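# The Last Coupling

Wai-kit Yeh had been looking for the Honitz fitting since December, and on Tuesday morning Rogelio Padilla phoned to say he might have it.

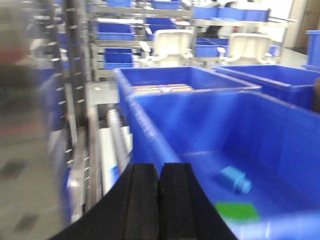 "Light blue?" said Wai-kit, already hunting for his shoes.

"Light blue, plastic, one part of it shaped like a nut. It's all alone at the bottom of a big blue bin. I haven't touched it!"

Wai-kit drove the whole way to Prondcombe with the windows down, singing. His mother's old Umali fountain had been dry for 3 years for want of one little part, and he'd tried everything (tape, wax, a carrot once, which lasted a whole afternoon and was glorious while it did).

Rogelio met him at the door and they practically ran down the aisle. Oh, those bins! Royal blue, with fat rolled rims, and cardboard-colored things stacked flat in the one behind. Wai-kit could have spent a week in there.

"By the green label," Rogelio said. "Go on."

He leaned over the rim until his feet nearly left the floor, and came up with it in his fist. It weighed nothing at all. He turned it over and over, grinning.

"What do I owe you?"

"Four dollars," said Rogelio, "and I get to be there when you turn on the water."

"Get your coat!"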